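Cloth month at the Zarnport cells

We passed 1473 recorded demonstrations in February, and more than half of them involve fabric! If you have walked by the Tóth room lately and wondered why people are sitting at the leader arms folding the same dishcloth over and over, this is the reason, and we are having a great time with it.

Some background for newer readers. Plolelness is our shared collection of two-arm tabletop tasks. An operator moves a pair of leader arms by hand, the follower arms in the cell copy the motion, and we save the joint positions together with the camera views. The learning side (that's the Likier group down the hall) trains on those recordings and sends us back a list of what the policy still fumbles. For most of the winter that list was about cups, lids and markers. Now it is nearly all cloth.

Cloth is a wonderful problem. A cup looks like a cup wherever you put it, but a towel dropped twice from the same height gives you two different shapes, and the arms have to find a corner in both. Our first batch of 300 fold episodes started from a towel laid out flat, and the policy trained on it was lovely to watch as long as the towel was flat. Give it a heap and it pinched the middle and lifted, every time. So the second batch starts messy. Operators pick the cloth up, let it fall, and begin recording from whatever they get, with no tidying allowed.

We have also stopped clearing the table between tasks. Early recordings were made on a bare surface, and the model learned to expect one. These days each cell keeps a changing set of everyday things in it, and we swap the wall coverings too, so that no single background gets baked in. There are 7 wall patterns in rotation so far, and suggestions are welcome (the louder the better).
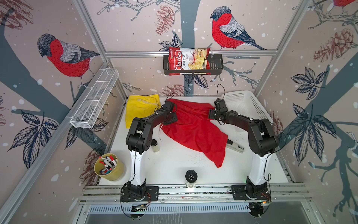 Folding with distractors is the task we are most excited about right now, and it is the one that needs the most variety. The instruction is short: fold the red cloth, leave everything else alone. That gets interesting with a second, yellow cloth heaped near the back of the table, a clear jar on one side and bullfinches and pine cones all over the walls. Operators choose for themselves which gripper goes first, and we want both choices well represented, so please don't settle into one habit.

A request on pacing, too. Several episodes last month ran very fast, and the grippers closed before they had reached the fabric. Slow down for the grasp and speed up again afterward if you like. If you miss a corner, keep recording and try again, as those second attempts are some of the most useful data we get.

There are 52 open slots on the sign-up sheet outside the Tóth room, mornings mostly, and first-timers get a practice run before anything is saved. Bring old towels if you have them. Stripes especially!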